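Forums > Student Projects > Grippers & Manipulation
Reading time: 2 min

chopstick task, how are you scoring it

tinbadger
Cloremley robotics club here. We're on the kitchen module for the Enasham meet, chopsticks into a cup, hand-held grippers. Two people working at one table, one stick each or a bundle, cup in the middle. Bundles are where we argue. Half the club says a bundle is one pick, half says count every stick.

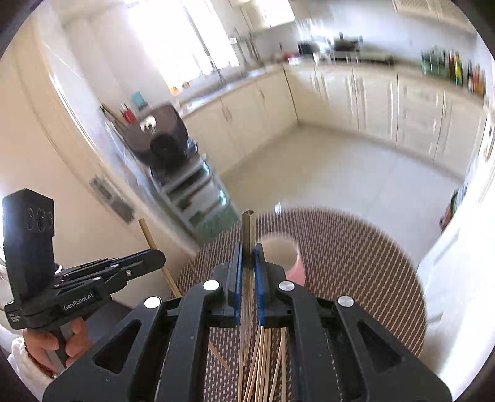

Anyway rules pdf just says "items placed". Which is it?? We have 156 runs logged and I dont want to relabel them all.

zulexfan_30
One pick. Our team counts closes of the jaw. Simple

oddsocket
Disagree. If a bundle is one pick then everyone grabs a fistful and the fine grasping part is gone. Count sticks at the end, in the cup or not in the cup.

tinbadger
Ok but then a stick lying low over the rim, is that in? We get those all the time. Sticks go everywhere in a wide cup
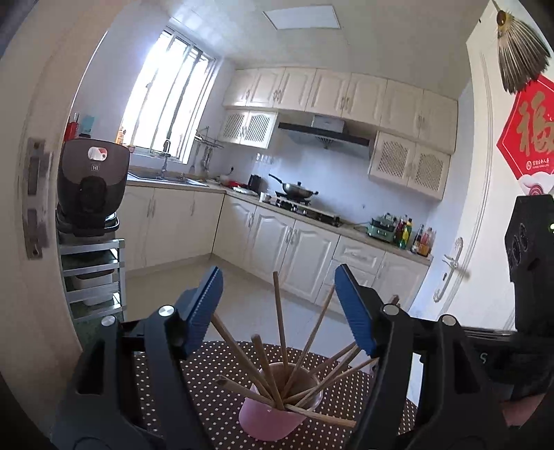
Enasham, April 27, 2019

Pasting the organizers reply since it came thru: "Any stick supported by the cup and not touching the table is placed. Bundles score per stick." So oddsocket was right, fine. Relabeling tonight.

zulexfan_30
thats a bad rule imo. Rewards dumping. In January they told us the oposite by email

oddsocket
Post the email then

zulexfan_30
its on the school account, will look

gripnotes
Side question, what pads? We run Bouvier ones and thin sticks roll right out

tinbadger
Blue ones, came with the kit. Close slower, helped us more than swapping pads did

Tags: student teams, scoring, grasping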